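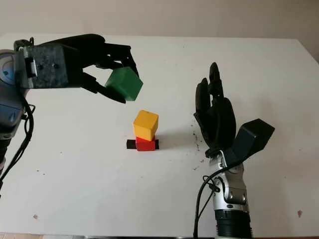 Do you get your earnest money back if you walk away from a house after the inspection? Usually you do, as long as your contract has an inspection contingency and you give written notice before it runs out.

The deadline is the part people miss. Mine was 8 days from the date the seller signed. I had been counting from the day I got the signed copy by email, which was a day later. My agent, Gisela Villalba, caught it.

The house was a two-bedroom in Nellton, on the Cisternas side of the highway. The inspection cost me $400 and took most of a morning. Paid on the spot, and you don't get that back whatever you decide.

The report was 55 pages. Most of it was small stuff like a loose handrail, a missing outlet cover and gutters that needed cleaning. Page 31 was the sewer line, and the inspector said to have it scoped before going any further.
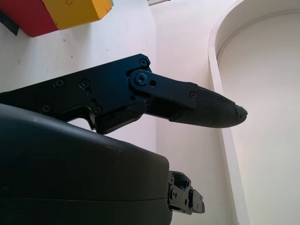 The scope was another $219. Roots in the line in two spots and a low section under the driveway. The plumber would not give me a firm price without digging.

I asked the seller for a credit at closing. They said no and offered a home warranty instead. I read the warranty. It left out sewer lines past the foundation.

So we sent the notice to cancel. It is a one-page form. Both sides sign it and then the escrow company releases the deposit. Until both signatures are on it, the money just sits there.

The seller signed on 27 October 2023. Escrow says I should see the deposit in my account the first week of November. 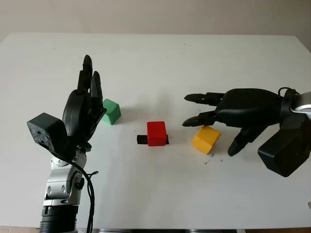
Sarmīte Lill replied that in her state the buyer can cancel during the option period for any reason, but pays a separate fee for that right and doesn't get the fee back. She said to read which kind you have before you sign.

Good point, and it does vary. Mine had no option fee. If yours does, ask whether it gets credited toward the price when you close. Gisela says it often is, but it has to be written in.

Two more things I would do the same way again. I went to the inspection in person, and I kept every email in one folder. When escrow asked for proof of when the notice went out, I had it in a minute.

Looking at a place on Etum Road next. Older house, so I'm booking the sewer scope for the same morning as the inspection.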